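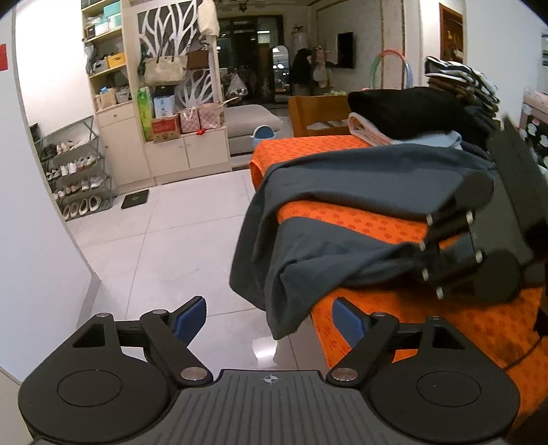 The quiet work of the folded pile

By Soledad Medina
Jan 28, 2019

When I moved to Talldale I had two suitcases and a rule from my mother: clothes that are dry must be folded before dinner. I kept the suitcases for many years. The rule I lost in the first week.

I think many people who live in one room know how it goes. The washing comes back, it lands on the bed, and the bed is also the sofa, the desk and the place where guests sit. At night the clothes move to a chair. In the morning they move back to the bed. After some days you don't remember which ones were clean, so you wash them all again.

For this article I visited people in small homes who have found some way out of this circle. None of them is a professional organizer. They have little space and they don't have the money to buy more of it.

Eyerusalem Gashaw lives on the third floor of the Marras building, in a room where she sleeps, irons and takes in sewing for her neighbors. She folds on the bed and she has strong opinions about the cover. It must be smooth and it must have a color you enjoy looking at, she told me, and it must not be the same color as your clothes. She had a white cover before, and she lost white socks on it every week.

I understood her better when I looked at a room with an orange cover, printed all over with a small red motif. A dark gray garment laid across it can be seen at once. You see where the folds are and how far the cloth hangs over the front. On my own gray blanket the same garment would disappear.

Her second opinion is about height. Most beds are too low for folding. If you stand, your back hurts after the first ten shirts, and if you sit, you have no place to put the result. Eyerusalem kneels on a cushion. Her neighbor Domingo Montecinos, who drove a delivery truck for half of his life and has a bad knee, cannot do this. He put his bed on wooden blocks, and now it is almost as high as a table. He needs a small step to go to sleep, but he says it is worth it.

Where the pile goes

Folding is the easier half. The harder question is what happens after, because a folded pile that stays on the bed is only a more polite mess.

There are two kinds of piles, and I have seen both on the same bed. One is the short stack, with a towel, something light blue and something black on top, which you can lift with two hands and carry away. The other is the tall one, striped and dark clothes that go up and up toward the ceiling. The short stack belongs to today. The tall one is usually a wardrobe that was never bought.

I don't want to be too strict about the tall pile. Domingo had one for 2 years and he could pull a sweater from the middle without breaking it. But he wore only what was in the top part. When he finally took it down last April, he found a shirt with the price still on it and a jacket he had already replaced.

His solution was to turn the clothes on their side. He took a drawer, folded everything into narrow packets and stood them in a row, like letters in a box. Not every fabric likes this. Jeans stand well. Thin knits fall over, and he rolls them.

Sebastián Toledo, who shares two rooms with his brother, has no drawer to give. He uses open shelves, and on open shelves the containers do most of the work. I used to think that boxes should match. In the stores they are shown this way, and a set at Brarino costs 100 dollars, which for me is a lot for empty boxes. The shelves that I liked best had a cream-colored frame and a mix on them: a teal box, a yellow bin, a gray basket. When each container has a different color, you can say to your family "it is in the yellow one" and they will find it. With six equal white boxes you must write labels, and then you must write them again when the contents change.

If there are closed doors at the bottom of the cabinet, I would use them for winter things and for everything ugly.

Shoes, bags and the way in

Sebastián's other advice was to begin with the floor. I was surprised, as we were talking about clothes. But he is right that a room with shoes across the floor never looks folded, even if every shirt is perfect.

A metal rack against the wall is enough. The good ones have four or five levels and don't stick out very much, so you can still walk past. Sneakers and slippers can live together there. A small black doormat in front of it gives you a place to stand while you change, and on white tiles, where all dirt is visible, I consider it necessary.

Bags are more difficult. They have no fixed shape, they fall over on shelves, and in a closet they eat the space of three coats. Here a partition can help. I am thinking of a white one with leaves and branches cut out of it, with a beige woven tote and a brown handbag hanging from it. It separates one part of the room from another and it also stores something. Check only that it stands firmly before you hang a heavy bag on it. Mine went down twice, the second time into the soup.

Before you buy anything

Graham Rudd repairs second-hand furniture in Prarirdale, and I asked him what people with little space bring home by mistake. He answered very quickly: wardrobes. They see a nice old one for 300 dollars, and then it doesn't go up the stairs, or it goes up and the door of the room cannot open fully. He advises to measure the stairs first, then the door, then the wall, and to write the numbers on paper and not trust the memory. He also recommends leaving some air behind the furniture if the wall is cold.

As for me, I bought a plain cotton cover in dark yellow and a shoe rack. The tall pile in my corner is now half as tall. I fold on Mondays and Thursdays, after dinner, and my mother has not been informed.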